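Ticket: Mug tree tips when one mug comes off
Product: Skekard mug tree, flat base
Status: open
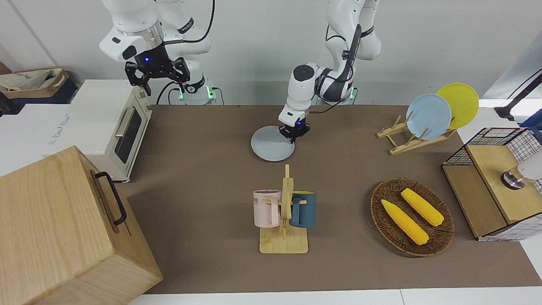 How much weight can the pegs take? The Skekard leaflet gives 600 g per peg, with no figure for the whole stand.

14:00, Sakda Paisan
I don't trust that number. The peg has never been the trouble. Lift one mug away and the stand leans towards the other. Two mugs, one each side, and it stays up.

14:20, Nyarko support
Please check that the post is fully tightened into the base and that the surface is level.

15:10, Sakda Paisan
Tightened. Tried it on the bare worktop as well as the brown mat and got the same lean both times. My pink mug is nearly 200 g heavier than the dark blue one, so I swapped them over. Now it leans the other way, which rather rules out the surface.

15:30, Nyarko support
We can offer a set of 7 stick-on felt pads for the base.

15:45, Sakda Paisan
Felt won't make the base any wider. I'd sooner have a heavier base or my money back. Please keep this open until someone has tried it with a single mug.

16:05, Nyarko support
Passed to the Skekard team. Ticket left open.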